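족보 정리 모임 발표 메모 (26/05/2025)
제목: 같은 이름, 다른 사람 - 이주 가족의 기록을 맞추는 법

1. 시작
인사는 짧게. 오늘은 Sumampouw 집안 사례 하나만 다룬다. 외할머니 쪽 계보이고, 출발점은 교회 세례 대장 한 권이다. 대장에 실린 이름은 300건, 그중 성이 적힌 것은 80건뿐이다. 나머지는 이름과 대부모 이름만 있다.

2. 첫 번째 문제
할머니의 할아버지로 알려진 사람이 대장에 두 번 나온다. 이름은 같고 아버지 이름이 다르다. 집안에서는 오랫동안 한 사람으로 여겼다. 여기서 잠깐 멈추고 질문을 받는다. 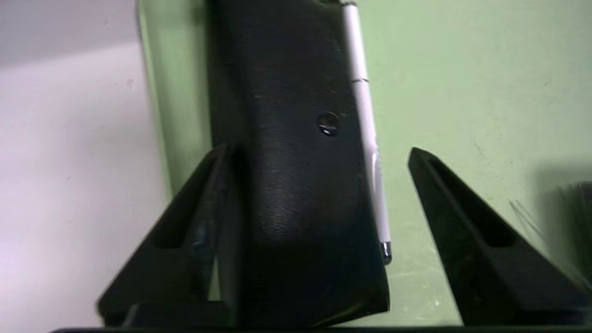 Fitriani Nasution: 재혼으로 의붓아버지 이름이 올라갔을 가능성은 확인하셨나요? 저희 집안 기록에서는 그런 경우가 있었습니다.

답: 확인했다. 두 기록의 어머니 이름도 다르고, 대부모도 겹치지 않는다. 한쪽은 Tadala, 다른 쪽은 Jikside에서 세례를 받았다. 지금은 사촌으로 보고 있지만 증거는 아직 약하다.

3. 자료를 찾은 순서
세례 대장, 혼인 신고, 묘비, 선박 명부 순으로 봤다. 선박 명부는 2499번 항목에서 나왔다. 철자가 한 글자 달라서 색인으로는 걸리지 않았고, 한 장씩 넘겨 찾았다. 3월 한 달이 여기에 다 들어갔다. 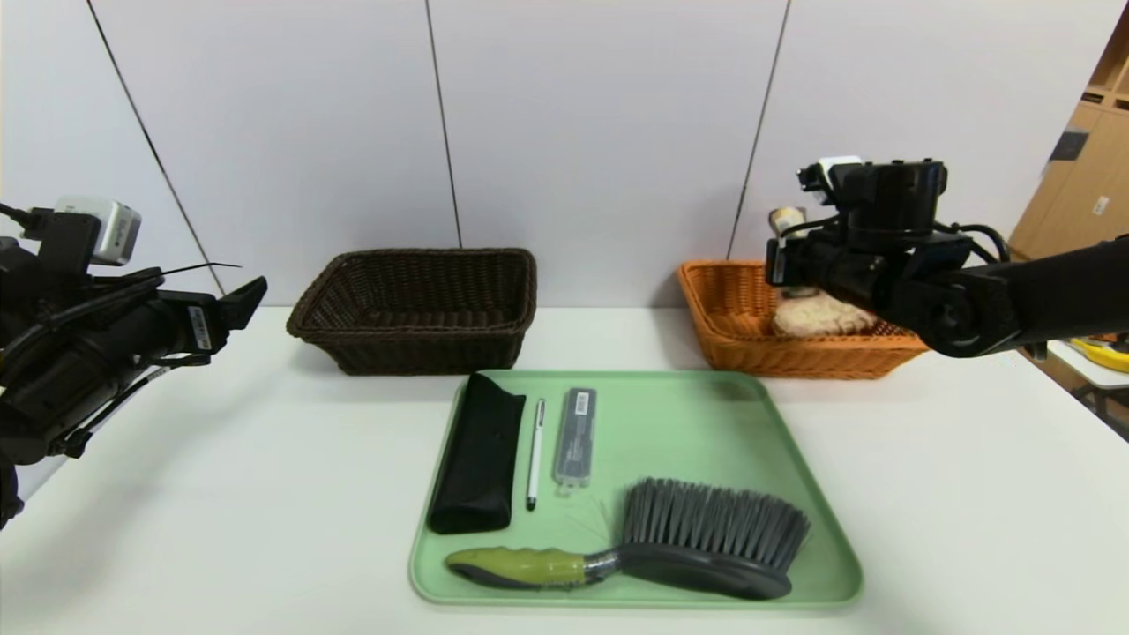 흰 탁자와 바구니 두 개

4. 구술 자료
Melur Sumampouw 녹취를 두 대목만 읽는다. 형제 순서와 이사한 해. 형제 순서는 대장과 맞고, 이사한 해는 2년 어긋난다. 어긋난 부분을 고치지 말고 그대로 적어 둔다. 출처마다 따로 줄을 만들고, 녹취한 날과 말한 사람을 옆에 적는다.
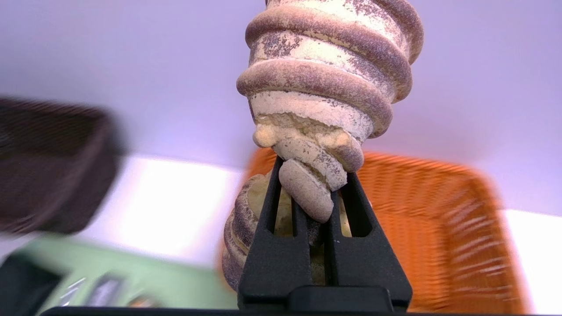 별명도 같은 방식으로 적는다. Melur는 큰할아버지를 끝까지 별명으로만 불렀고, 본명은 혼인 신고에서 나왔다. 별명을 빼고 옮겼다면 두 기록을 잇지 못했을 것이다.

5. 남은 일
Azlan Siregar에게 Jikside 묘지 대장 사본을 부탁해 두었다. 분량은 500쪽. 도착하면 성이 없는 이름부터 대조한다.

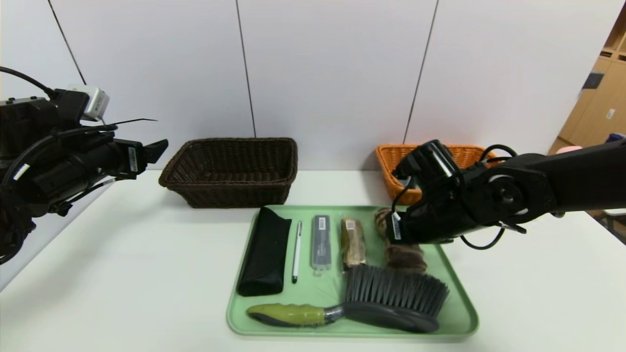 대조표 양식은 첫 칸에 원문 철자, 둘째 칸에 통일한 철자를 쓴다. 원문 칸은 절대 수정하지 않는다. 양식이 필요한 사람은 끝나고 이메일 주소를 남기면 된다.

시간이 남으면 혼인 증인 이름 읽는 법. 없으면 다음 모임으로 넘긴다.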